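Collecting Grasp Examples for Bin Picking: Project Report

Project name: Ukine
Course: Robot Learning Lab, second semester

1. What we set out to do

Our project was to gather a set of examples that a learning system could use to pick mixed objects out of a bin. We did not design a new learning method. The network was given to us by the course, and it had only ever been trained on boxes. Our job was to produce better data for it and to write down how we did it, so the next group can continue without starting over.

The target was 1000 recorded attempts. An attempt is one reach into the bin, from the moment the arm leaves its waiting position to the moment it returns, whether or not it picks anything up. We reached the target in the last week of August.

2. Setup

The arm is a KUKA and works over a gray bin with two compartments. The bin is clamped so that it does not shift when the arm pushes against a wall. In the first days we ran it without clamps, and the bin crept a little with each hard contact. All the positions we had saved were then wrong, and we threw out 70 attempts. After that, checking the clamps became the first line of the start-up list.

The recording software is called Cernent. It was written by an earlier group and saves the arm's joint positions, the commands sent to it and the camera stream under one attempt number. Labels are kept in a separate table called Talpur. We kept the two apart on purpose – a mistake in the labels can be fixed without touching the recordings.

3. Objects

We wanted objects that differ in shape, surface and stiffness. The full pool has 74 items, mostly toys, bottles, kitchen things and metal parts. For each round we drew a small group from the pool and placed it in one compartment. After the round the group went back and a new one was drawn.

Clear plastic and shiny metal were kept in the pool even though they are hard for the camera. A system that has never been shown them will not handle them later. Soft toys caused a different kind of trouble: the grasp point that looks best from above is often on a part that bends away when touched.

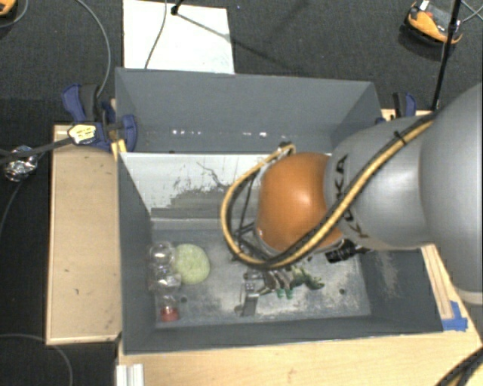
How many attempts should be made on the same layout before the objects are moved? We settled on 2, because a third attempt on the same layout mostly repeated what the first two had already recorded.

4. Procedure

Each session was run by two students, one at the computer and one at the bin. The person at the computer started the attempt and watched the stream. The person at the bin stayed outside the marked area until the arm was back in its waiting position, then rearranged the objects if needed.

Half of the attempts were chosen by the existing network and half were picked at random within the compartment. The random ones fail far more often. We kept them anyway, as the network tends to go for the same few spots and would otherwise see very little of the corners and the walls.

Labels were entered right after each attempt: picked, dropped, missed or blocked. "Blocked" means the arm stopped because of contact with a wall or with another object. At first we only used picked and not picked, and went back to the early recordings to sort them again. That took all of one Wednesday.

5. Problems

Light was the biggest one. The ceiling lamps reflect off the sloping walls and off anything glossy, and sunlight moved across the work area during the morning. We shifted all sessions to after 4 p.m. with the blinds down.

The hoses on the arm were another. In some poses they hide part of the compartment from the camera, so an object can be out of view during the reach. We added a still image taken before each reach, with the arm moved aside, and Cernent now stores it with the attempt.

We also disagreed about labels. When an object was lifted and then slipped out over the same spot, some of us wrote "dropped" and some wrote "missed". The rule we use now is that any object that leaves the floor counts as dropped.

6. State of the data

All attempts are stored on the lab drive in the folder Pakia, together with the label table and the object list. The early recordings have no still image and are marked as such. Flat objects lying against a wall are still rare in the set, and we suggest the next group begin with those. The start-up list is in the same folder, and a printed copy hangs next to the computer.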